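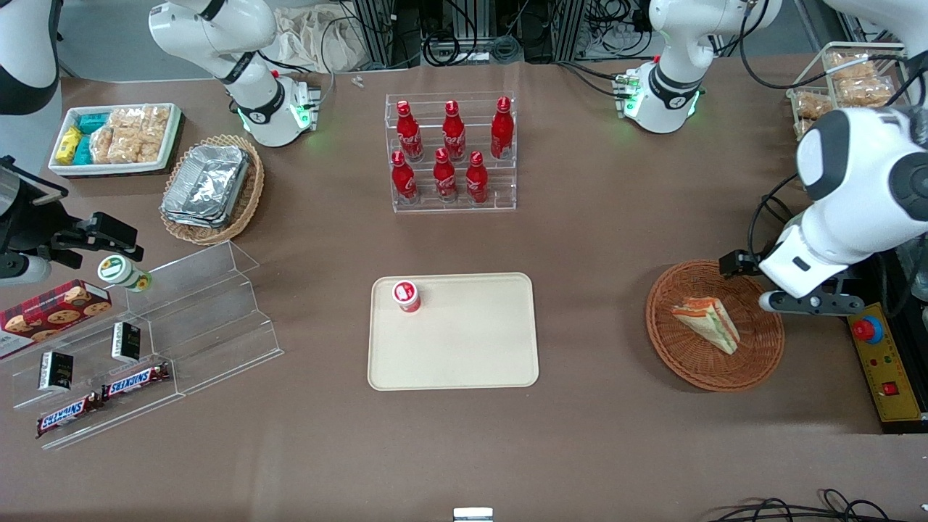 Snack station with the serving tray at center and stock on the back and left sides.

Setting up a self-serve snack table

These steps cover a table for up to 36 people, restocked once during the break. Read all of them before unpacking.

1. Place the serving tray first. It goes in the middle of the table and stays mostly clear. A single cup on it is fine. Guests use the rest of the surface to collect their items.

2. Put bottled drinks at the back, directly behind the tray. Use a clear tiered rack with two rows and offset the front row slightly so the rear bottles remain visible. Turn the labels forward. Cola bottles up to 9 inches tall fit the Fider rack; taller ones tip when the front row is removed.

3. Stack foil-lidded containers in a basket on the left. Check that each lid is crimped on all sides before stacking.

4. Fill a rectangular tray with packets and bags of rice crackers. Keep each kind together. Leave 8 inches between this tray and the drinks rack.

5. Set a stepped shelf at the front left, angled across the table. Cookie tins go on the upper step, small boxes lower down, and candy bars flat at the front, end to end.

6. Stand jars upright before opening the table to guests.

Restock at 11 a.m. from the crate marked Warnden. Refill the rear row of bottles first, then the front.

Layout by Ainhoa Vidal, revised in March.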